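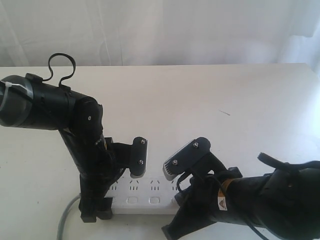 A white power strip on a white tabletop. Brorlow residents are being asked to check theirs before Thursday's switchover.

3/18/19

Homes and shops on the north side of Brorlow will be without power for part of Thursday while the town's electric utility moves them to the new Mandagi substation. The outage is planned for 9 a.m. and should last 3 hours, the utility said in a notice mailed to customers.

The work affects 500 addresses between Piltik Road and the river, including the post office, the middle school and most of the stores on Wutik Street. Customers south of Piltik Road were moved over last fall and will not lose power.

The old substation on Wutik Street has been in use for 40 years. Crews were called out 21 times last year to deal with faults there, most of them during the summer. The utility said parts for the equipment had become hard to find and that repairs were taking longer each time. The Mandagi site was built on the former feed store lot and has been running at partial load since the fall.

Residents are advised to unplug computers, televisions and other electronics before 9 a.m., or to switch off the power strips they are plugged into. Power may flicker when service is restored, and the utility recommends waiting ten minutes before turning things back on. Refrigerators and freezers can stay plugged in but should be kept closed.

The notice also asks customers to look over their power strips and extension cords while everything is off. Strips with cracked cases, scorch marks or loose outlets should be thrown out. Space heaters and window air conditioners should go straight into a wall outlet, and one strip should never be plugged into another. The Brorlow fire department gave the same advice in its winter newsletter after two small house fires, both traced to overloaded cords. No one was hurt in either.

Brorlow Middle School will open two hours late and serve a cold lunch. Buses will run on the delayed schedule. The post office counter will be closed until noon, though mail will go out as usual. The library is south of the line and will keep its normal hours, with outlets available in the reading room for anyone who needs to charge a phone.

The traffic signal at Piltik Road and Wutik Street will be dark during the work. Police will direct traffic there in the morning, and drivers should treat the other signals on Wutik Street as all-way stops. Parking on the east side of Wutik Street will be closed from 7 a.m. so that line trucks can reach the poles.

Customers who use medical equipment at home should call the utility's office by Wednesday at 4 p.m. Portable battery units can be delivered to those who qualify, but supplies are limited.

If there is lightning or high wind on Thursday, the switchover will be held one week later at the same time. The old substation will be taken apart in the spring. The town council has not decided what to do with the land.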